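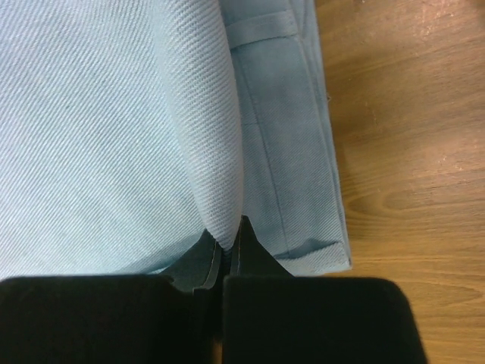 Twill is one of the basic weaves used in making cloth, along with plain weave and satin. It is recognised by the slanting lines that run across its surface, known as ribs or wales. The lines are made on the loom, where each weft thread passes over one or more warp threads and then under two or more, with a step to one side at every row. On a pale blue twill the ribs can run from the upper left towards the lower right, and where the cloth is rolled or folded under itself they bend and draw closer together, so that the weave looks tighter along the curve than it does on the flat. Trousers, jackets, overalls and skirts are commonly cut from twill, and the weave is also found in bedding and furnishing fabrics.

By Hammad Swati
Updated January

Structure

A twill is described by a pair of numbers. In a 2/1 twill each warp thread goes over two weft threads and under one. In a 2/2 twill it goes over two and under two, which gives a cloth that looks much the same on both sides. Where more warp than weft shows on the face, the cloth is called warp-faced. Most denim is a warp-faced twill with a coloured warp and an undyed weft, and for that reason its back is paler than its front.

The direction of the rib is given by a letter. If it rises from left to right, like the middle stroke of the letter Z, the cloth is a Z twill or right-hand twill. If it rises from right to left, like the middle stroke of an S, it is an S twill or left-hand twill. The direction is read on the face with the warp running up and down, so a folded garment must be turned the right way before it can be judged. Turning the cloth over to its back reverses the slant.

The angle of the rib depends on how closely the threads are set. With equal numbers of warp and weft threads to the inch, it lies at 45 degrees. A closer warp gives a steep twill and a closer weft gives a reclining one. Herringbone is made by reversing the slant at intervals across the width.

Properties

Because the threads cross less often than in plain weave, they can be packed more closely. The result is a cloth that can be heavy and hard-wearing but still hangs well. It creases less sharply than plain-woven cloth of the same weight and hides small stains better. It also has a tendency to twist. Trouser legs cut from twill may turn after washing, so that the side seam moves towards the front of the shin. Makers reduce this by skewing the cloth during finishing, before it is cut.

A brushed twill has had its surface raised with fine wires or an abrasive roller. It feels soft and slightly fuzzy, and is warmer than the unbrushed cloth. Repeated washing can also raise some nap on cotton twill.

Use in garments

Seams in twill clothing are often flat-felled, with both raw edges folded inside and stitched down. Belt loops are cut as narrow strips, folded so that no raw edge shows, and fastened at each end with a bar tack, a short run of dense stitching. Hems are normally turned twice. On heavy cloth the point where the hem crosses a felled seam has many layers, and home sewers usually flatten it with a mallet before stitching. A size 100 needle is suitable for most heavy twills.

The Brultudness mill, which wove cotton twill for the workwear trade, sold its cloth under two names. Rulik was a 2/1 twill of 300 grams to the square metre, intended for trousers and overalls. Flallar was a lighter brushed cloth for shirts and linings. The mill's last pattern book lists Rulik in 5 colours under the quality number 3625, with a note that the two blues were dyed separately and should not be joined in one garment. Adeleke, a clothing firm that bought most of the output, kept the name Rulik for its own work trousers after the mill closed.

Washing and folding

Cotton twill may be machine washed unless the label says otherwise. Garments are turned inside out and fastened first, as the raised ribs take most of the rubbing and lose colour before the hollows between them. Dark and pale shades are washed apart. Shrinkage is greater along the warp, which in trousers is usually the length of the leg.

The cloth is best ironed from the back while slightly damp. Pressing hard on the face can flatten the ribs and leave a shine, especially over seams and belt loops.

For storage, trousers are laid one leg over the other, smoothed towards the hem, and folded across in halves or thirds. They may also be rolled from the waistband, which avoids a hard crease at the knee but leaves a bulkier bundle. Folded pairs stack more easily on a shelf. Heavy twill kept folded for a long period can fade along the outer edge of the fold if the shelf is open to daylight.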